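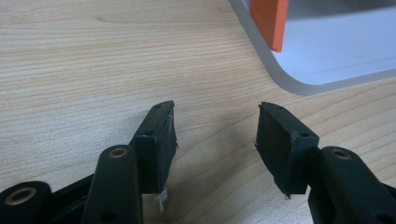
The yearly inspection of the worktables at Closamano was done on 10th June, with the room closed to members until the afternoon. I have used the same checklist as last year and have added two lines which Kerstin Solheim asked for, one about the underside of the top and one about cleaning products. The tops have a pale beige wood with fine lines, close to each other, that run in gentle waves and have a few darker streaks between them. Please learn how these streaks look before you fill in the part on surfaces. Last year a streak in the grain was written down as a burn on one sheet, and Santino Lucero sanded there for nothing.

Results are written as OK, WATCH or REPAIR. WATCH means that the table can be used and the point is looked at again in August. REPAIR means that the table gets a red card and is not used until the point is closed.

Inspection done by: Murali Bhat, with Sowmya Chacko
Room: large workroom, Gelham building, ground floor
Furniture: Kurian worktables, bench by the sink, stools
Previous inspection: sheets are in the blue folder

PART A. TABLETOPS

A1. Surface checked by eye, with a lamp held low from the side
Result: OK
Comment: The low lamp is necessary. With the ceiling lights only, I did not find the dents on the table near the sink, and with the lamp I found them at once. They are shallow and have no sharp borders. Sowmya has drawn them on the sheet for that table so we can compare next time.

A2. Surface checked by hand, along the grain and then across it
Result: WATCH
Comment: Wear the thin cotton glove, not the leather one. If the cotton catches, there is a splinter or a raised fiber. The glove caught on the window table, close to the corner where people cut leather. I rubbed it down with fine paper, always in the direction of the lines, and wiped the dust away. It must be checked again because the wood may rise there when somebody cleans it with too much water.

A3. Splits and open joints
Result: OK
Comment: Look from the end of the table also. A split often starts at the end and you can see it there when the top still looks closed. We pushed a piece of paper against each joint and it did not go in anywhere.

A4. Burns, rings and stains
Result: OK
Comment: There are rings from cups on the long table. They are ugly but they are not a safety matter, and I have not given them a WATCH. The darker lines in the grain are not stains. If you are not sure, follow the dark place with your finger: a streak goes along with its neighbors and bends where they bend. A stain goes over them as it likes.

A5. Old glue, tape and wax removed
Result: WATCH
Comment: Dried glue was found on most of the tables. It becomes hard and has an edge like glass. Take it off with the plastic scraper held flat. Metal scrapers stay in the drawer, please. Selvaraj Uddin told me that he has used a kitchen knife for this since many years without any problem, and I believe him, but the long scratches on the sink table have come from something.

A6. Top is flat
Result: OK
Comment: Put the long ruler on its edge and look for light under it. Do this from corner to corner, both ways. On the long table we saw a little light in the middle, the same as last year.

A7. Surface protection still good
Result: WATCH
Comment: Put a drop of water on the wood, wait, and wipe. If the place has become dark, the oil is too old. The window table became dark. I think that the sun is the reason, but Sowmya thinks that it is the leather workers again. The other tops can wait. We use the Panico oil without color, in a thin coat, and the table must rest for two days after it. Write a note and put it on the table, because a verbal message does not reach the evening group.

PART B. EDGES AND CORNERS

B1. Edges free of splinters
Result: REPAIR (long table), others OK
Comment: There is a splinter on the long side facing the door, at the height where a child would hold on. I put a strip of tape over it and hung the red card. Santino will glue it and round the edge when he comes.

B2. Corners rounded
Result: OK
Comment: Sowmya found that one corner of the sink table feels sharper than its neighbors. I felt it too, but I would not call it sharp. We did not agree fully, so this comment stands here for both opinions.

B3. Clamp marks
Result: OK
Comment: Marks are allowed on the underside. On the top there should always be a piece of scrap wood between the clamp and the table. The box with scrap wood was empty on the day of inspection and I have filled it.

PART C. UNDERSIDE (new)

C1. No screws or nails come out
Result: OK
Comment: Use a mirror and the lamp. Do not feel with the bare hand first. Last year a member scratched her knee on a staple, and it was a staple from our own paper tablecloth from the summer party. We found one more of them and pulled it out.

C2. Brackets tight
Result: WATCH
Comment: A bracket under the window table could be turned by a quarter with the screwdriver. It is tight now. When the same bracket is loose again in August, please do not tighten it a second time but tell Santino, the hole is then probably worn.

C3. No chewing gum
Result: OK
Comment: Sowmya wanted this line. I had my doubts if it belongs in a safety checklist. It was good that we had it, and the scraper was used.

PART D. LEGS AND STABILITY

D1. Table does not rock
Result: REPAIR (sink table), others OK
Comment: Lean on each corner with both hands. The sink table rocks toward the wall. Somebody had put folded cardboard under the leg and the cardboard was wet and soft. I took it away. The floor is uneven there, so the table must get an adjustable foot on this leg. Until this is done it carries the red card and nobody should work on it, also not "only for a minute".

D2. Table carries weight
Result: OK
Comment: We use the seven sandbags from the theater group, spread over the top and left there while we drink coffee. Nothing bent and nothing made noise. Please lift the bags one at a time and with the knees.

D3. Tables locked together when placed in a row
Result: OK
Comment: The hooks are all there. When the tables stand in a row the lines of the wood should go in the same direction from one table to the next, this is how you see quickly that none is turned around and that the hooks will meet.

D4. Passage between the tables
Result: WATCH
Comment: Two persons must be able to pass behind the stools. By the window this was not possible, because of the plants. The plants have been moved to the corridor. Kerstin knows it and is not happy.

PART E. CLEANING PRODUCTS (new)

E1. Only permitted products in the cupboard
Result: REPAIR
Comment: A bottle with no label was standing behind the sponges. I did not smell at it and I ask that nobody does. It is in the locked cupboard and will go to the collection point. For the tables we permit warm water, a well wrung cloth and mild soap.

E2. Oily rags
Result: OK
Comment: Rags with oil are put flat on the rack outside to dry, never in a ball and never in the paper bin. The rack was clean. The metal box with lid is there for those who cannot wait until the rags are dry, and it was closed as it should be.

E3. Scrapers, sponges and cloths
Result: OK
Comment: Green sponges are for the sink only. They make the wood dull and rough, which you see well on such a pale top when the light is low.

OPEN POINTS

Long table, splinter on the edge: Santino Lucero, before the Saturday course
Sink table, adjustable foot: Santino Lucero, the part is ordered
Window table, oil on the top: Murali Bhat and Sowmya Chacko
Bracket under the window table: look again in August
Bottle without label: Kerstin Solheim
Glue remains on all tables: every group cleans its own table

Selvaraj has asked if it would be cheaper to buy new tops. Kurian has given us a price of roughly 4000 for the whole room, without delivery. In my opinion the tops are good for many more years if they get their oil on time, and the money should go to the floor by the sink. This can be discussed at the next meeting.

The red cards may be taken off only by Santino or by me. If you find a new splinter, put tape over it, write the table and the side on the sheet by the door, and use another table for that day. New tape is in the second drawer, next to the glove.

Murali Bhat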